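Dahlia tubers rotting in storage, cut flower bed

Posted in Bulbs, Corms and Tubers

Nokuthula Botha
I grow dahlias for cutting in a raised bed on the north side of Basdale. Soil is a silt loam over clay. Last fall I lifted 50 clumps after the first hard frost, washed them, let them dry in the garage overnight and packed them whole in peat in lidded plastic totes. The garage stays just above freezing most of the winter but swings up on sunny afternoons. By March almost half were soft at the neck, and several had gray fuzz on the cut stem. The variety sold locally as Cleremura was the worst. Jurić, which has small, thin tubers, shriveled but did not rot.

I would like to know whether the fault is in the washing, the packing or the temperature, and whether I should divide in fall or wait until spring. I can't add a heated room. I do have a crawl space that reads in the mid 40s F all winter.

Merle Cartwright
Use the crawl space. Dahlias store well between 40 and 50 F, and a steady temperature matters more than the exact number. A garage that warms in the afternoon and cools at night puts condensation on the inside of a closed tote, and the water runs down to the neck of the clump.

Washing is fine if the clumps then dry long enough. Overnight is too short for a whole clump in a cool garage. Turn them upside down so the hollow stems drain, and leave them out of the sun with moving air until the skin feels dry but the tuber is still firm. For me that takes 2 days in September weather and longer if the lift is late.

Cut the stem down to a short stub. Long stubs hold water and are where your gray fuzz (most likely Botrytis) gets started.

For packing, switch to coarse vermiculite, barely damp, and leave the lids ajar. Keep the tubers from touching. Check every 6 weeks, and cut out any soft tissue back to clean white flesh. Wipe the knife with alcohol between clumps. Thin types such as your Jurić dry out faster, so pack those separately in a smaller box with slightly more moisture.

As for dividing, either season works. Eyes are easier to see in spring. Fall clumps are softer to cut and take up less room, but each cut is another surface that has to dry before packing. With your losses I would wait until spring this time — change the storage first and see what it does.

I divide on a cutting mat so the grid can be used for sizing. 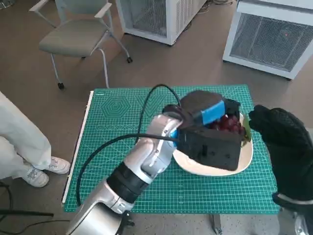 Green cutting mat on a low table, with a white oval plate on it.

dindow_plots
I don't wash mine at all. Shake the dirt off, newspaper, cardboard box, basement. Lost maybe 12 last year. Cleremura rots for everybody here, I quit growing it.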